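Ticket: Butcher-block bench top, dry strips along the edges
Location: Fellton workshop, main floor
Opened by: Iveta Štefanec
Assigned to: Ulises Mansilla
Priority: Low
Status: Resolved, leave open for October check

Iveta Štefanec, 9:20 am
Hi Ulises! The bench top has gone rough along both long edges. If you run your palm down the exposed wood it feels like a cat's tongue, and a drop of water soaks straight in when it should bead up. The left side is worse than the right. No cracks that I can find. I love this top and would hate to see the joints start opening up, so can we get to it before the heating comes on for the winter?

Ulises Mansilla, 9:45 am
Great catch, thank you! Couple of quick questions. What was it last oiled with? And has anyone wiped it down with the degreaser from the Zekham shelf? That stuff is wonderful on steel and terrible on oiled wood.

Iveta Štefanec, 10:05 am
Mineral oil, last spring, says the card in the drawer. And yes, Ashton owned up to the degreaser. Twice.

Ashton Donnelly, 10:10 am
Guilty. It smelled so clean!

Ulises Mansilla, 11:30 am
Mystery solved, then. Degreaser pulls the oil out, the grain lifts, and you get the cat's tongue. Very fixable, and kind of a fun job. I went over and had a look at the top before touching anything.

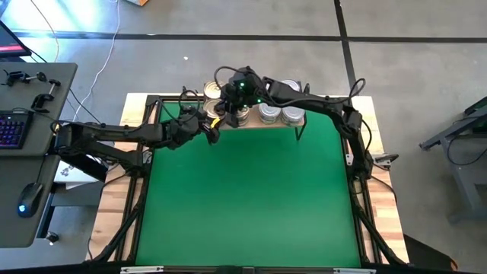

Butcher block is glued up from lots of small pieces, and each one drinks oil at its own speed, so a top like this never dries out evenly. The pale pieces usually feel rough first and the darker ones hang on longer. With the green surface covering most of the bench, what we're treating is the plank strip outside each black side rail, with its pale yellow, tan and reddish-brown blocks. Narrow strips mean very little sanding, and I'd much rather go slowly by hand than bring out the power sander that close to metal.

Plan:
Tape along the outside of both rails.
Hand sand with the grain, 220 grit, light pressure.
Vacuum, then wipe with a barely damp cloth and let it dry fully.
First coat of oil, wait 20 minutes, wipe off the extra.
Repeat the next day.

Keith Kingi, 1:15 pm
Could I suggest the Mahuika board wax as a last step? We used it on the counter at Grirkadville and I was amazed how long it kept its feel. Test a small patch first, it can warm the color up a bit.

Ulises Mansilla, 1:25 pm
Ooh, yes please. Drop a tin on my desk and I'll try it near the back corner.

Update, next day, 10:40 am (Ulises)
Sanding done, first coat on last night. Left strip was so thirsty it took 2 passes before anything stayed on top. The reddish blocks came up beautifully! One rough spot remains partway down the left side, will go over it again by hand before the second coat.

Update, 4:30 pm (Ulises)
Second coat on and wiped off. Rough spot gone. Wax patch looks good, barely any color change, so I'll do both strips tomorrow. Please keep mugs off the wood overnight. Oily rags are laid flat outside to dry, don't ball them up and put them in the trash.

Bastian Rathjen, 8:50 am
Is it okay to lean on yet? Asking for my sleeves.

Ulises Mansilla, 9:00 am
Give the wax until lunch, then lean all you like. Degreaser now has a label on it: STEEL ONLY. For the wood, use a damp cloth with a drop of dish soap.

Iveta Štefanec, 2:10 pm
Just did the water drop test on both sides and it beads up perfectly. It feels fantastic, go and touch it, everyone! Marking this resolved. I've put a reminder in for October to test again and top up the oil if the drops start soaking in.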